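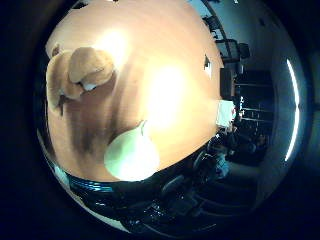 Slide 1. Beige plush under strong light, with glare on the pile.

Speaker notes: Measuring color on pile fabrics
Glenys Yorath, Dillero textile lab
Aug 23, 2019

Slide 1 - opening
Leave the title up while people sit down. Introduce myself and the lab. Thank Esperanza Doucet for the measurements on slides 5 and 6. Questions at the end, except for units, which can be asked at any time.
Point to the nearly white patches and the brown shading in the folds. Ask which of these is the color of the cloth. Don't wait for an answer.

Slide 2 - the problem
A flat woven fabric can be read with a standard spectrophotometer and the number will repeat. A pile fabric will not repeat unless the pile is controlled. Fiber tips reflect less light back to the eye than fiber sides do, so a panel brushed up looks darker than the same panel brushed down. The dye is the same in both cases. The difference comes from geometry.
Mills know this and mark pile direction on the back of the roll. Cutting rooms lose the mark. Most of the shade complaints we receive are direction complaints.

Slide 3 - terms
Pile height: backing to tip, at rest, no load.
Lay: the direction the tips lean.
Shading: local change of lay from handling or packing. Usually recovers with steam.
Crushing: fibers bent and set. Often does not recover.
Say clearly that shading and crushing are separate faults. The Stanciu claim form puts them in one box and this has caused trouble for both sides.

Slide 4 - instruments
Two geometries are in common use. 45/0 lights the sample at 45 degrees and reads straight on. It is sensitive to lay. Sphere geometry lights from all directions and is less sensitive, but it averages out the thing the customer is complaining about.
We use sphere for dye lot approval and 45/0 for complaints. Do not mix readings from the two in one report. If someone asks about handheld units, the answer is that they are fine if the aperture is large. A small aperture on long pile mostly measures where you happened to put it down.
Glass over the sample: it flattens the pile and gives a tidy number. It also adds a reflection that has to be corrected. State in the report whether glass was used.

Slide 5 - preparation
Condition the panels in the standard atmosphere before anything else. Brush with the lay, same brush, same hand pressure. Read, turn the panel 90 degrees, read again, and continue through a full turn. Report the mean and the spread.
The spread matters more than the mean for this audience - stay on it for a moment.

Slide 6 - results
Cilance and Wedevar panels, 40 of each, measured in July. Left chart is the mean lightness. The two sets overlap and would pass any normal tolerance. Right chart is the spread with rotation. Wedevar is wider, and that agrees with its longer pile.
Expected question: is the wider spread a defect? No. It is a property of the construction and should be in the spec.

Slide 7 - recommendations
Put pile direction on the cutting ticket as well as the roll.
Agree on one viewing angle and one light source with the customer before the first shipment.
Keep a retained panel, stored flat, face up, nothing on top of it. Ours were stacked until last year and the lower ones are no use as references.

Slide 8 - contact and questions
Handouts are by the door. The brushing procedure is on the back page.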